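Filed under: Open Days, Robots

Viera Jelínek talks fast and she had 17 visitors waiting in the corridor, so we did this standing up. Open day at Trunia, 30th May. Doors since nine, coffee gone by ten.

First question, why laundry. "Everybody's got a shirt," she says. "You show people a welding cell, they nod. You show them a shirt and they start arguing about sleeves." Her group has logged 1,501 folds for the Stenik project so far, plenty of them bad. She keeps the bad ones. "Those are the ones I learn from. Juraj wanted to delete them, we had a fight."

Juraj Sokol, passing with a box of name tags: "Small fight."

What's hard? Collars, she says right away. Also thin cotton, also anything that sticks to itself. The corners are were most of the work goes. Get both bottom corners and "you have a chance, maybe." Miss one and you get a lump.
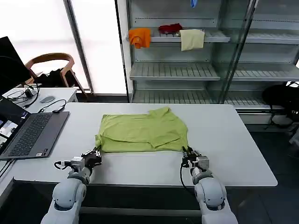

Both grippers at the bottom corners of the green shirt, Trunia open day.

A man from the 3 o'clock group asked if it does fitted sheets. Big laugh. Jelínek didn't laugh. "August," she told him, then to me, "don't write August." Sorry.

Would she have one at home? Long pause. "My kitchen is too small. And I like ironing, the radio on, you know." Then the next group was in and she was allready waving them over to the table.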